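Solenoides por fin sobre la mesa

¡Qué ganas tenía de ponerme con esto! Llevo desde septiembre dándole vueltas al xilófono automático, y los solenoides pequeños de empujar y tirar me tienen enamorado – ese émbolo con su muelle es una preciosidad.
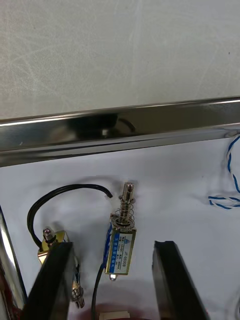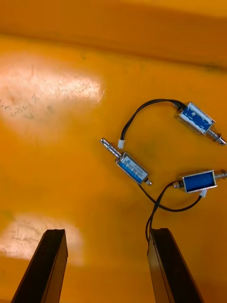
Mi idea es usar uno por lámina y empezar con solo cuatro notas, que ya dan para una melodía. Ragnvald Björklund me recomendó poner fieltro en la punta para que el golpe suene más dulce, y pienso hacerle caso. Me falta el soporte – lo dibujo esta noche – y decidir el nombre: de momento gana Vilton.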